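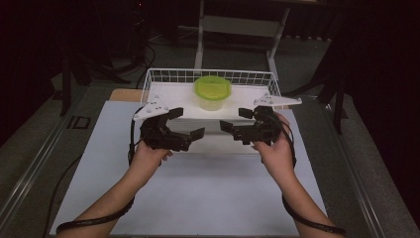 Two grippers, one basket, one lunch tub with a green lid. My career so far.

People keep asking what I do at Drustine. I teach a machine to handle tubs. More exactly, I handle tubs, and the machine gets to read about it later.

The task list calls it "container, basket, two hands." Each go gets saved as one episode. We're at 3537. I did my first one in January and was told I had a nice natural style. I have since lost it.

Things that spoil an episode: sneezing. Changing your mind halfway. Letting go early and then pretending you meant to. Percy Cusi reviews them all and has a tag for that last one. The tag is "percy_saw."

You'd think the good ones would be the smooth ones. Percy wants some fumbling left in, as long as you recover. So now I'm trying to fumble sincerely, on a schedule, with cables round my wrists.

The foam on the finger pads is going. I asked for new ones. Griffiths has them on order. Griffiths has had them on order since I still had a nice natural style.

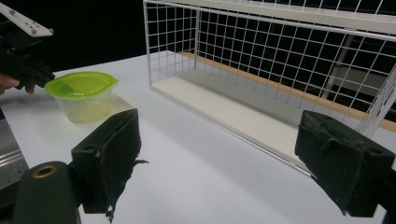
Houda El Fassi replied to ask whether worn pads don't ruin the whole set, given that the model will learn to grip with fuzz it may not have later.

Fair question, Houda. We log pad changes, so the worn stretch can be pulled out or weighted down. Whether anyone will is between Percy and his conscience.

Also the model gets a wrist view and a head view, and the wrist view is mostly finger. If the finger changes its looks overnight, that's a big chunk of its world. We're planning to mix old pads and new pads for a while so it doesn't get attached.

Target for the afternoon was 4 clean sets before the 2 p.m. call with Flatdale. Flatdale wants to know if it will work with other tubs. I would also like to know that. I have asked for other tubs.

Answer from purchasing, word for word: "what's wrong with the tub"

Back to it. Episode 3538, tub, basket, feelings.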